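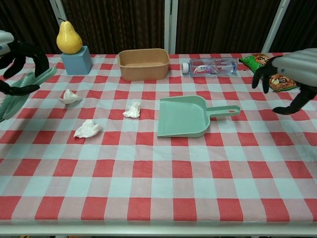 Posted by tessmakes

I help out with the robotics club at Bellgate, and we've had the Sandoval tabletop practice kit since June, so it's probably time I wrote up what I think of it. Short version: I like it a lot, with a couple of grumbles.

If you haven't run into it, it's a set of household bits and a deck of task cards, meant for clubs that already have a two-armed robot and have run out of things to do with it. We were stuck in exactly that spot. Our students had stacked so many blocks that they could do it half asleep, and the Mement regional meet this year is all cleanup tasks!

The little broom and dustpan are the stars for me. They're both a soft green, the dustpan has a nice wide mouth, and the handle ends in a hanging hole (ours lives on a hook by the door now). The broom bristles fan out, and that makes the job much harder than you'd guess. Come in too steep and they just bend. Come in too flat and the fingers scrape the table. We spent one whole evening on the approach angle and the kids argued about it all the way to the parking lot — a good sign, in my book.

For trash, the cards tell you to crumple up tissues. I rolled my eyes at that, but they're great. They weigh nothing, they slide when you breathe on them, and every one has a different shape. The card we run most is number 4, where you sweep up the tissues and leave everything else where it was. Everything else, for us, is a pear on top of a light blue cube, an open brown paper container, a water bottle lying on its side and a bag of snacks. The pear is the mean part. One bump to the cube and you lose points.

Now the tablecloth. We use a red, white and pale blue check, and I'd say get something like it even if your kit came with a plain mat. White tissue on a white square is tough for the vision code, and our students had to throw out their first try at finding the edges. I think they learned more from that than from the sweeping.

Grumbles: the cards are thin and ours have already gone soft at the corners. The scoring sheet goes up to 400 points and never explains how to split them between speed and neatness, so we made up our own rules. And the booklet says to save 200 practice runs before you change anything, and with one robot and a room full of teenagers, good luck.

We also looked at the Wondia set, which has more pieces, but they're mostly blocks and rings again. I'd still pick the Sandoval for a club our size. Next up is the card with the broom handed from one arm to the other, and I'm already nervous about the pear.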